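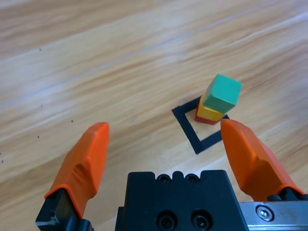
Home | Set-up | Season | Help

Share 2 Comments

4. Preparing the Ki play-tracking kit before a match

This section is for the assistant coach who keeps the running and passing statistics. Please finish section 3 (charging) before you begin.

4.1 Register the squad

1. Switch on the tablet and open Ki. Wait until the team name is shown at the top.
2. Choose Squad, then New Season. Write the team name in the same way as the league writes it, for example Jakville Seniors.
3. Enter each player with shirt number and position. If two running backs share the work, mark both as Starter. The program will then divide the carries between them in the report.

Note: A shirt number can be used only once. If a player changes his number during the season, use Edit and do not make a new player, or his earlier yards will be lost.

4. Press Save and wait for the short sound.

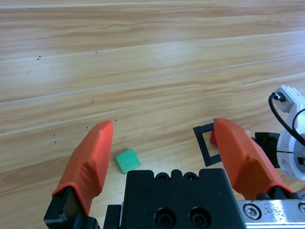
4.2 Place the sideline receiver

1. Put the Sernov receiver on its stand near the halfway line, outside the coaching area.
2. Turn the aerial to the field. The range is 300 metres when no building stands between.
3. Hold the green button until the lamp stays on. A blinking lamp means that the receiver is still searching.

Caution: Do not open the receiver cover in rain. Do not leave the stand where players can run into it.

4.3 Record a test play

1. Choose Test and press Start at the snap.
2. Press Stop when the whistle is blown.
3. Choose the ball carrier and confirm the yards.

Note: The memory holds more than 300 plays. Export the old matches before the spring games in April.

Text by Si-eun Jang for Gurnusach. Last changed 25 December 2024.

Previous | Next: Reading the match report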